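Whose child is it? Notes on godparents, lent children and the long table

24 February 2026

194 shares
15 comments

Jhun Espiritu was lent to his aunt at the age of five. Lent is his word. A bag of clothes, a Bible with the cover gone, two hours on a bus. Nobody signed anything.

"My mother said, go and help Auntie. That was it. I came back grown up."

He isn't bitter. He is godfather to two children now and takes it seriously, more seriously than most of the people I met for this piece. Godparenting, in churches up and down the country, has gone soft. A nice photo, a silver spoon, a card at Christmas if you're lucky. But the promise in the baptism service is a big one, and it has a history that most of us have forgotton.

In the early church a sponsor stood up for an adult convert. Vouched for them. Danger in that, at times, when being known as a Christian could cost you. Infants came to be brought too, and often enough it was the parents themselves who answered for them. Later on the church wanted somebody else at the font, and a whole web of spiritual kin grew up – people who couldn't marry each other because they had stood at the same baptism. Imagine explaining that at a christening tea.

Aileen Sison runs the baptism mornings at her church and asks every couple the same thing. Who would you ring at three in the morning? "They go quiet. Then they name someone, and it's hardly ever the person they've asked to be godparent."

She doesn't tell them to change their minds. Some do.

Amado Padilla did. He and his wife had picked a cousin with a good job. They went instead for Eusebio Ortuño, a widower from the pew behind, who had no children and had once mended their gate. Family row, as you'd expect. Lasted until May.
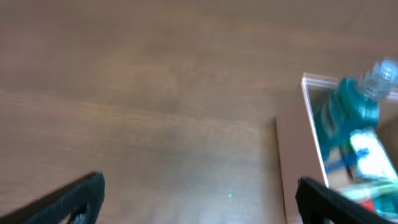 Spiritual kinship, Padilla reckons, gets made at mealtimes or it doesn't get made. Ortuño comes to them after the service and stays till dark, and the girl learned the Lord's Prayer from him between the soup and the pudding. No lesson plan. Any table will do for that, a plain light brown wooden one, smooth top, the grain running across it in long soft curves and a pale shine where it catches the light. You sit, you say grace, you pass things. Ortuño does the grace in Spanish, badly mumbled, and she copies the mumble to.

Is that enough? Benjie Policarpio, who trained for the priesthood and left, thinks the churches should ask for more. A yearly visit, say. A renewing of vows. Sison groans at the idea. More forms.

Espiritu has his own rule, which is that he turns up. School plays, hospital, one very long swimming gala. He rang his aunt while I was there, and put her on to his godson, who wanted to tell her about a tooth.

194 shares
15 comments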